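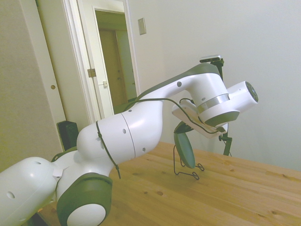 Herkmont Evening Courses
Furniture for Beginners, handout for session two: why wood moves
3 min read

I said last time that I'd explain why your grandmother's table has a split down the middle, so let's start with that. Wood moves. It goes on moving after the tree has been cut down, sawn up, dried, planed, glued and polished, and if you build as though it sits still then sooner or later something gives.

What's going on is all to do with water. Think of a plank as a big bundle of drinking straws glued side by side. The walls of the straws soak up damp from the air and get fatter, and when the air dries out they give it back and get thinner. They hardly change in length at all. So a board gets wider and narrower over the year but stays very nearly as long as it was, and that one fact explains most of the odd things that furniture makers do.

Please write this bit down, because I'll come back to it every week: ACROSS the grain it moves, ALONG the grain it doesn't (or so little that you and I can ignore it).

How much it moves depends on the kind of tree and on how the board was sawn. Boards cut so that the growth rings stand more or less upright at the end are called quarter-sawn, and they're the calm ones. Boards where the rings lie in flat curves are flat-sawn. They're cheaper, they have those lovely arched patterns on the face, and they move a good deal more. They also like to cup, meaning the edges curl up or down. If you look at the end of a cupped board you can imagine the rings trying to straighten themselves out, and that's the way it will have bent.

Now, tabletops. A top is normally several boards glued edge to edge, so it behaves like one very wide plank. If you screw it tight to the frame underneath, the frame says stay and the top says no, and the top wins by splitting. You need fixings that hold it down but let it slide sideways. The usual choices are wooden buttons that sit in a groove, little figure-of-eight plates, or plain screws in slots instead of round holes. I like buttons, mainly as I find making them very soothing, but slots are quicker and I won't think less of you!
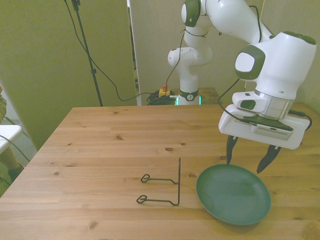

A light wooden table, with a smaller wooden stand behind its far edge.

People always ask me about breadboard ends. Those are the strips that run across the two ends of a top to keep it flat. They look simple and they catch everybody out. The strip runs the other way from the boards it's joined to, so it keeps its length while the top behind it grows and shrinks. Glue it all the way along and you've built the very split we were trying to avoid. Glue only the middle few centimetres, peg the rest through slotted holes, and it'll be fine. The strip will stick out a touch in winter and sit a touch short in summer. Leave it alone, it's meant to do that.

A word about buying. For the project we're using boards from the Seneviratne yard, and they come in at 2,740 mm long. Our top finishes at 2,000 mm, which sounds like a lot of waste, but the ends of a board dry faster than the middle and often have small cracks in them. Trim those off first — properly, until you see clean wood — and then lay things out. The leftover goes into your buttons and test pieces. Don't burn it, I will be cross.

When you get your boards home, don't cut them straight away. Lay them flat on thin sticks, with the sticks lined up one above another, so the air can get round every face. Keep them in a room like the one the table will live in. A damp garage is no good for this if the table is going next to a radiator. Wait as long as you can bear to, then wait a bit more.
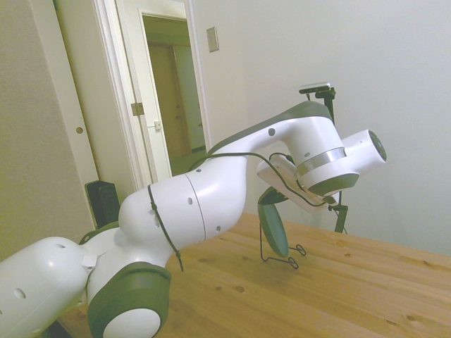

And when you've planed one face, do the other one too, on the same day if you can manage it. A board that's been opened up on one side only will lose or take on damp unevenly and you'll come back to find a banana. The same goes for finish. Whatever goes on the top should go on the underside as well. It can be a rough old coat, it doesn't have to be pretty, but it does need to be there.

On that subject, no finish stops movement. Oil, wax, varnish, all of them only slow it down. I use Misano oil at home and Rakadari wax over it, and my own kitchen table still swells enough every summer for the drawer to stick. I've planed that drawer once and then had a gap all winter, so learn from me and test the fit in the damp months.

For next session: find a piece of solid wood furniture at home and have a look underneath. See how the top is held on, and which way the grain runs in the top and in the rails. Draw it, badly is fine, and bring the drawing with you. If you find a crack, even better, draw that too and have a guess at what was holding it.

Bring a pencil, a ruler and a small square if you own one. There are spares in the cupboard if you don't.

20 shares
3 comments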